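An afternoon at the Zuvura returns warehouse

I've been nagging my friend Ludivine Guérin to get me into the Zuvura building for ages. She works in the office upstairs, and every June they let a small group of outsiders walk the floor. I finally got a spot on the Thursday tour, one o'clock, closed-toe shoes required, no big bags. I wore my gardening sneakers and brought a granola bar, which I had to leave in a locker (fair enough).

If you don't know Zuvura, they take in the stuff people send back to online stores, plus the odds and ends that stores couldn't sell, and they get it sorted for resale or donation. Toys, bathroom things, kitchen gadgets, single slippers. I love this kind of place. I'm the person who slows down for every yard sale.

Getting there

The number 17 bus drops you at the end of the access road and then it's a walk along a fence with no sidewalk. Take a car if you can. Parking is free and there was tons of it. The front desk gave us orange vests that all seemed to be size enormous, and a safety talk from Ross MacBrayne, our guide, a tall man with a voice that carried over everything. There were 18 of us, including two teenagers who were clearly there because their mother wanted to be.

The dock

We started at the loading dock, where the mixed boxes come in. They were unloading a trailer from a store chain called Plenov while we watched, and it was faster than I expected! Each carton gets a sticker and goes left or right. Left is for things still sealed, right is for everything else. Ross asked us to guess how many cartons were in the trailer and I said 200, and I was so far off that he was kind about it and moved on.

It smells like cardboard and a little like shampoo back there. I asked about the shampoo. Bottles leak. They keep a mop sink right by the door.

The opening tables

Next came the long tables where the cartons get cut open. Musa Okoro has worked there for 17 years and he let us each open one, with a safety cutter that I could not figure out for the life of me. Mine had a salad spinner in it, a bundle of shoelaces and a puzzle with the shrink wrap half off. The woman next to me got nine identical phone cases and looked robbed.

Musa's rule is that you don't stop to admire anything. You look at it, you decide, you let go. I would be terrible at this job. I was still holding the salad spinner when the group had moved on to the next station, and he had to take it out of my hands.

The loose stuff

My favorite part, by a mile, was the sorting area for loose items, the things with no box and no tag. They go into big gray metal bins with sloping sides, and the bins are as beat up as you'd want them to be, all scuffs and scrapes. I leaned over as far as the yellow line allowed. A blue round hairbrush! Toy building blocks! I had a brush a lot like that in college and I used it until the bristles gave up.

Yuzhen Lu runs this section and answered all my questions, and I had plenty. Brushes and combs go to the personal care shelf and get checked over one by one. Building blocks are collected by the tub and sold by weight to a secondhand toy outfit called Tistotero. I asked if anyone tries to match the sets back up, and she laughed for a good while. The mom in our group wanted to know where she could buy a tub. Yuzhen wrote down the address for her.

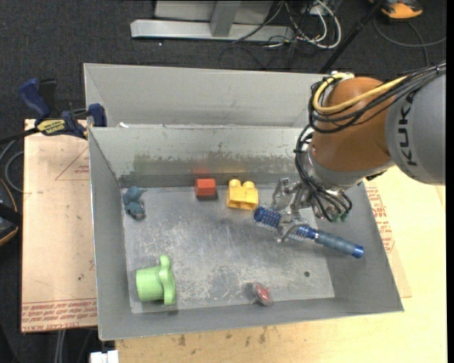

The outlet store

Of course it ends in a shop, and of course I went in. It's one room with metal shelving and a cash register, open to tour groups until four. Prices are in marker on masking tape. I'd set myself a limit of 50 dollars and came in under it with a colander, two Oprea dish towels (brand new, still pinned together) and a desk lamp that I'm hoping just needs a bulb. Sylvain Lecomte was on the register and wrapped the lamp in so much newspaper that it looked like a ham.

No salad spinners out on the shelves. I checked twice.

If you're thinking of going

Ask for the early afternoon slot, the dock is busier then. Eat first, there's one vending machine and it only took coins. The whole thing runs nearly two hours and you stand for all of it, so those of you with knees like mine should ask Ross for one of the folding stools before you set off. Sign up is through the front office by phone. Ludivine tells me the list for next June is already open, and I've put my name down, plus my sister's, who doesn't know yet.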